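Brovance Opens Enrollment for Evening Bookkeeping Courses in Risa and Fonseca

RISA — Brovance, a provider of short courses for working adults, will open enrollment in September for its evening bookkeeping program. Classes will be held at the company's Risa and Fonseca locations.

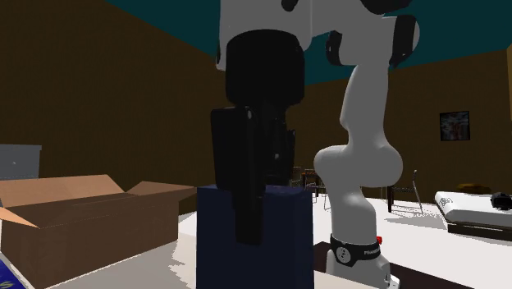
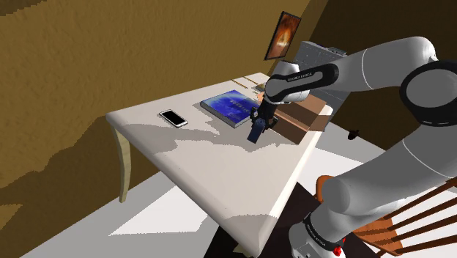
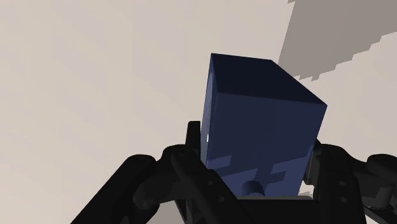 The program runs 11 weeks and is meant for people who keep the books for a small business but have had no formal training. It covers invoices, payroll records, sales tax, bank reconciliation and month-end closing. Students work from paper records for the first 5 weeks and then move to a spreadsheet. No accounting software is required, and students may use their own laptop or borrow one at the front desk.

There are 70 places in total. Risa will take 58 students in two groups, and the rest will be placed in Fonseca, where the classroom is smaller. Both locations follow the same schedule, so a student who misses a session in one town can attend it in the other with a day's notice.

Classes start at 6:30 p.m. and end at 8:45 p.m., with a short break. Brovance moved the start time back by half an hour after students in the spring program said they were coming straight from work and often missed the first part of the lesson. Parking in Risa is behind the building. In Fonseca, students should use the lot across the street — the spaces by the entrance belong to the pharmacy.

Course materials are published by Brinuvel and are included in the fee. The workbook has been revised for this term. The payroll chapter is longer, and the section on petty cash has been moved to the front. Students who still have last year's workbook may use it for everything except payroll.

A written test is given in the final week. Those who pass receive a certificate of completion, and those who do not may retake the test once at no charge. The certificate is not a professional license and does not qualify the holder to prepare tax returns for others.

Fees can be paid in full or in monthly installments. Employers paying for more than one student should ask for a single invoice when they enroll. Refunds are available until the second class.

Enrollment forms will be available at both front desks and by mail on request. Places are filled in the order forms are received, and a waiting list will be kept for each location.

Recent releases
Brovance Extends Front Desk Hours in Fonseca
Spring Bookkeeping Students Receive Certificates
New Brinuvel Workbooks Available in Risa
Business Writing Course Returns This Winter
Change to Installment Payment Dates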